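Ranger le jeu fait partie de la partie

Tarek Kanaan

27 janvier 2025

Chez moi, une soirée de mahjong finit toujours de la même manière. Quelqu'un regarde l'heure, quelqu'un d'autre cherche son manteau, et les tuiles restent sur la table. On se dit au revoir dans l'entrée. Je rentre dans la pièce et je range seul, ou bien je laisse tout jusqu'au lendemain.

Je voudrais défendre ici une idée simple : le rangement devrait se faire à 4, comme le jeu, et avant que les manteaux ne sortent du placard. Ceux qui jouent aux cartes ne comprennent pas toujours le problème. Un paquet de cartes se ramasse d'une main, on le tasse sur la table et on le remet dans l'étui. Un jeu de mahjong complet, c'est plus d'une centaine de pièces, plusieurs familles, des fleurs et des saisons selon les règles, des dés, parfois des jetons. S'il manque une tuile, le jeu ne vaut plus rien, ou il faut accepter de jouer avec une pièce de remplacement que tout le monde reconnaît de dos.

J'ai appris cela à mes frais. Mon premier jeu, un Narby acheté d'occasion, a perdu un trois de bambou au bout de deux hivers. Je l'ai cherché sous le canapé, dans les housses, dans le sac de l'aspirateur. Il est peut-être parti dans la poche d'un invité. Le jeu est toujours dans un placard et je ne m'en sers plus.

On me répond en général que les bonnes boîtes règlent la question. Je n'en crois rien. La mallette Zein que possède ma sœur a des plateaux moulés, et ses plateaux sont si justes qu'il faut forcer pour faire entrer la dernière rangée. Personne ne veut le faire à minuit. Chez moi, le jeu vit dans du carton, et le carton convient très bien. Il est léger, il se pose près des joueurs, on l'ouvre sans bruit et on le remplace quand il fatigue. J'ai longtemps rangé mes tuiles dans une boîte à chaussures Sodero sans jamais rien perdre.

Ce qui compte, c'est que la boîte soit sur la table, ouverte, au moment où l'on s'arrête. Si elle est restée dans l'armoire du couloir, c'est fini. Les tuiles attendent par petits groupes, les unes debout, les autres couchées, et chaque heure qui passe augmente les chances qu'un enfant ou un chat s'en mêle.

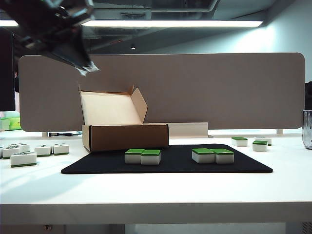 Tuiles à dos vert et boîte en carton ouverte, sur un bureau blanc.

Il y a ensuite la manière. Beaucoup de gens ramassent les tuiles à pleines mains et les versent. Le bruit est agréable, je le reconnais, mais on ne vérifie rien et les arêtes finissent par s'abîmer. Je préfère les mettre par deux, dos du même côté, puis former des rangées. C'est à peine plus long et cela ressemble à ce que l'on fait en début de partie, quand chacun monte son mur. Les mains connaissent déjà le geste. Une rangée trop courte se remarque tout de suite et on sait, avant de fermer, qu'il faut se baisser pour regarder par terre.

Un tapis aide aussi. Le mien est un Fallon noir, assez mince, et j'ai vu des amis se contenter d'un tapis de souris quand ils n'avaient rien d'autre. La surface retient les tuiles, elles glissent moins vers le bord, et les dos colorés ressortent bien sur le sombre. Sur une table blanche et nue, les faces claires se voient mal en fin de soirée, surtout avec une seule lampe.

Je sais ce que l'on peut objecter. Les invités ne viennent pas pour faire le ménage, et demander à quelqu'un de rester sept minutes de plus pour trier des cercles et des caractères peut paraître un peu raide. Ma mère, qui recevait beaucoup, n'aurait jamais laissé un visiteur toucher à la vaisselle. Je ne demande pas qu'on lave mes verres. Les tuiles, c'est autre chose : tout le monde les a eues en main pendant la soirée, tout le monde sait à peu près où elles ont roulé.

Depuis le début de janvier, j'ai donc posé la règle. À la dernière manche, je mets la boîte ouverte à côté du tapis et chacun range ce qu'il a devant lui. Un de mes amis a protesté la première fois. La suivante, il a trouvé deux tuiles derrière le pied de la lampe, et il les a rapportées en demandant si on avait le temps d'en refaire une.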